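**sock night, a thread** 🧦

ok so I've been putting off the sock bag since March and tonight is the night 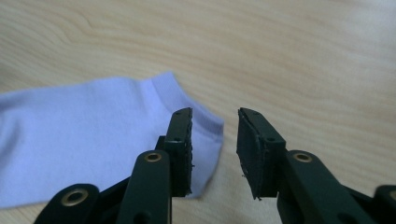

lavender, ribbed cuff, currently single

---

1/ For anyone new here: the sock bag is an old Fosetti tote that hangs off the laundry room door. Any sock that comes out of the dryer alone goes in the bag. The plan was to empty it every couple of weeks. Ha.

---

2/ Final count when I dumped it out on the bed: 34 socks. We are a two-person household!! How do you even lose that many

---

3/ House rules, which I made up while the coffee was brewing:
- match by cuff first, color second (colors lie under our kitchen light)
- hole in the heel = rag pile
- no "close enough" pairs. I've worn close enough pairs to work and thought about it all day

---

4/ The lavender one is from a pack I got at Pappas, the little store by the bus station on Horkineck, right before they moved. Softest socks I own. I wore them constantly and then one by one they wandered off

---

5/ Doing this on the table and not the bed was the right call btw. On the bedspread everything just sinks in and you lose track. On plain wood you can lay one out flat, tug the wrinkles down a bit and see if the cuffs line up. Also I can sit in a chair like an adult

---

6/ Update: 7 pairs so far! Most of them are boring black ones, which took forever, holding two up to the window going "is this one navy." (It was navy. It's always navy.)

---

7/ Someone asked fold or ball. I used to ball them, but it wrecks the elastic, so now I lay one on top of the other and fold in thirds. They stand up in the drawer like little files. Very smug about my drawer

---

8/ Checked behind the dryer. Found a washcloth, a guitar pick, and over a dollar in change. No lavender

---

9/ Checked inside the duvet cover too, because that's where the last one was hiding. Nope

---

10/ ok calling it for tonight. Rag pile is going under the sink, and the leftover singles go back in the tote for one more month. Lavender gets to stay out on the table until I've been through the gym bag

2019-04-12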